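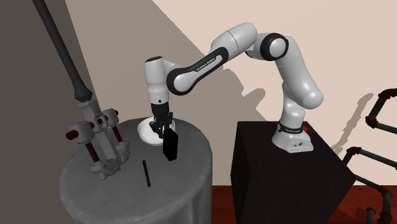
Ruddock College Games Club: Opinion

Give the old handhelds their manuals back

I spent most of January playing Flindia, a puzzle adventure first sold on cartridge and now out again as a download, and I loved nearly every minute of it. The colors hold up. The music in the flooded chapel still makes me want to put the controller down and just listen. But the new release has a hole in it the size of a little stapled booklet, and I want to make some noise about that, because it's so easy to fix!

The cartridge came with a manual. Mine is 20 pages, and the staples have gone brown. It has a map of the lower town, a letter from the ferryman, and a page of bird drawings that look like decoration until you reach the bell tower, where the birds tell you which ropes to pull. The download has the bell tower and the ropes. It doesn't have the birds. If you bought it this spring, you're standing in that room guessing, and you probably think the puzzle is unfair. It's a great puzzle. Half of it was printed on paper and stayed there.

Zulema Escobar lent me her copy of Plivemach to compare (thank you, Zulema, I still have it, I know), and the gap is even wider there. The manual explains the whole weather system. Rain makes the lamp oil burn faster, and fog doubles how far the hounds can hear you. The game never mentions any of it. I'd been through Plivemach twice as a kid without the booklet and always figured the hounds were random.
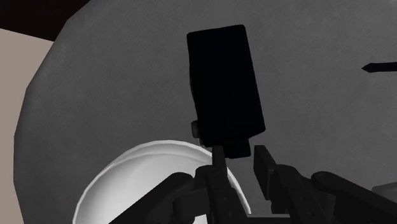

Black block and white bowl on the gray tabletop, computer render.

I've heard the argument that modern players don't read manuals, so why pay someone to scan one. I don't buy it. We read wikis all day. People will watch a three-hour video about a door in a game they don't own. What we don't do is open a PDF hidden on a publisher's support page under a name like "legacy documents," and I don't think that says much about our appetite for reading.

Look at what Betik got last year. The team behind that re-release put the original manual right on the pause menu, every page, with a zoom that works, and you could flip to it in the middle of a fight. They left in the blank "Notes" pages at the back and let you scribble on them! I filled mine with terrible maps. Mirjam Michiels filled hers with tidy ones and then posted them on the club board, where they got roughly 400 views, which for our board is a stampede. 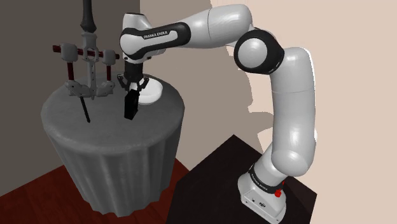 And it wasn't only nostalgia doing the work. Mirjam had never touched the original. She read the booklet front to back before pressing start, the way I used to in the back seat on the drive home from the store, and she came to the first boss already knowing his name and why he was angry. I envied her a bit. A tutorial pop-up has never done that for me.

So my wish list is short. Put the manual in the game, on the pause menu. Scan it in color. If it was translated, include the other languages too, because the jokes are often different and sometimes better. And if the rights to one illustration are a mess, leave that picture out and ship the rest.

Flindia could still get there with a patch. I've written to the publisher's feedback page and I'd love it if you did too; be nice, mention the birds. My own scan is too crooked to be much use to anyone, but if you're stuck in the bell tower, come find me at the club table and I'll bring the booklet. Just please don't fold it.

Posted 2018-04-02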